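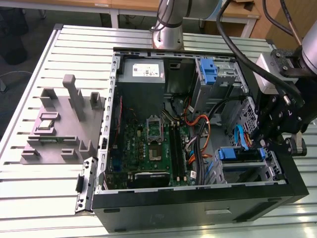

Keeping Old Computers Going: What I Learned About Repair in Ritville

By Diane Lavoie
Final project report, Technology and Society

When I picked this topic I thought I'd be writing about recycling. My plan was to find out where old computers go when people are done with them, draw a nice big chart, and be finished by spring break. Then I started asking people in Ritville what they did with theirs, and almost all of them said some version of "oh, it's in the closet." So the project turned into something else, and I'm glad it did!

My question ended up being pretty simple: why do people stop using a computer that could still be fixed? I handed out a paper survey at the library and outside the grocery store, and I got 79 of them back (a few with coffee on them, and one filled out entirely in green crayon, which I still counted). I also spent a lot of afternoons at Vlachopoulos, the repair shop on the hill, where Michalis Kontogiannis let me sit on a stool and ask him things while he worked.

The survey first. The most common reason people gave was that the computer was "too slow." Broken came second, and "my kid said I needed a new one" got enough votes that I had to give it its own row. What surprised me was how few people had asked anybody what a repair would cost. They guessed, and they guessed high! One man wrote down 500 dollars for a new hard drive and memory. I showed that answer to Michalis and he laughed so hard he had to put his screwdriver down.

He told me the slow ones are his favorite jobs. Half the time the drive is old and tired, or there's not enough memory for what people do now, and those are parts you can swap in an afternoon. Desktops are easiest, he says, and I believe him after watching him fight with a laptop that was glued shut. I asked if that was getting more common and he just pointed at the shelf behind him, where the glued ones wait.

My other interview was with Gertraud Bachmann, who taught typing and later computers at our school starting in 2000. She remembers students opening up the classroom machines themselves when something quit. Her rule was that you drew a picture of where every cable went before you touched anything, and she kept the drawings! She brought a folder of them to our interview and we went way over time looking through it. Some are really good. One has a dragon on it.

I did run into problems. My survey should have asked how old each computer was, and I only noticed that after I'd printed them all. I also wanted to compare prices with a shop in Tekthorpe but they never called me back, so the price section only covers Ritville. And my first chart mixed up people who own one computer with people who own several. Kyriaki Politis caught that when she read my draft, and I redid it over a weekend with a lot of snacks.

If I kept going, I'd like to set up a fix-it table at school, maybe once a month, with a sheet of normal repair prices taped to it. Michalis said he'd come to the first one if we have it after 10 in the morning, and Ms. Bachmann has offered to bring the folder. I still have to ask the principal about a room.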